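Equipment budgeting (robotic handling)

Equipment budgeting in robotic handling is the planning of what a buyer will spend to acquire, install and keep running a robot that picks up and moves objects. The term covers the robot arm and gripper, the software that drives them, the changes made to the room they stand in, and the hours of the people who look after them. It is often confused with the purchase price, a mistake that sellers have had little reason to correct.

Scope

A handling budget is usually split into capital costs, paid once, and running costs, paid every year the machine stays in service. The split looks cleaner on paper than it is. Grippers are bought as capital items and wear out like supplies. Software may be sold outright in a first quote and come back as a yearly fee in the second. Training is often listed as a single session, although staff leave and their replacements need it too.

Simulation is a later addition. Before any hardware is ordered, a supplier may build a computer model of the work area and run the planned task in it. Some buyers pay for this as a separate line, while others receive it free and pay for it elsewhere in the quote.

The payback estimate

Most proposals rest on a payback period, the time it takes for savings to equal the money spent. The figure depends heavily on what is left out. Shalini Khurana, a cost analyst who reviewed 17 proposals for small kitchens and packing rooms, found that 13 of them assumed the robot would work every scheduled hour from the first day. Only 4 set aside any money for downtime. Her report called the remaining payback figures "a best week multiplied by fifty-two."

Supporters of the method reply that every forecast needs assumptions and that buyers are free to change them. Critics, Khurana among them, answer that the assumptions are rarely printed next to the result, and that a buyer can't change a number that was never shown.

Costs commonly left out

Floor space is seldom priced, even where it is the scarcest thing in the building. Electrical work is often marked "by customer." Safety reviews may have to be repeated whenever the layout changes. Freight and insurance can sit in a different quote from the arm itself, and spare fingers for the gripper are frequently offered only after the first set has worn down.

Labor is the most disputed item. A proposal may remove a whole position from the payroll and add nothing back, although somebody still has to load the station, clear faults and clean up. At the Irkberg catering plant, manager Benjie Abella kept a log during a trial of a Wevix arm and recorded 183 stops that needed a person. The supplier's summary of the same trial described the arm as running unattended. Both papers were filed with the purchase request, which was turned down in June.

Use of simulation in planning

Simulated trials let a planner test reach, grip and layout without stopping production. They are cheap to repeat, and they are good at exposing gross errors, such as an arm too short for its counter. For that reason many buyers now ask for one before signing.
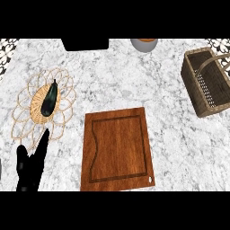 Their value as evidence of future savings is weaker. A model contains whatever its maker put into it, and the weight, softness and surface of food are hard to copy well. Produce varies from crate to crate, and a grip tuned to one set of shapes may do poorly with the next. Angeliki Dimitriou, writing on kitchen automation, has argued that a success rate from simulation should never be entered in a budget unless the same task has been timed on real equipment in the buyer's own room.

The consulting firm Grisar takes a softer view and accepts simulated rates after lowering them by a fixed discount. How the discount was chosen has not been published.

Leasing and staged purchase

Leasing moves the expense from capital to running costs and is often promoted as lower risk. The risk may only be delayed, as early return fees can come close to the remaining payments. Staged purchase, in which one station is bought and measured before the rest are ordered, is slower and tends to lose the volume discount. Pangilinan, a packer of cut vegetables, bought its stations this way under Pacita Ignacio and stopped after the second.

See also: Total cost of ownership; Depreciation; Acceptance testing

Contact the editors | Copyright and reuse | Back to top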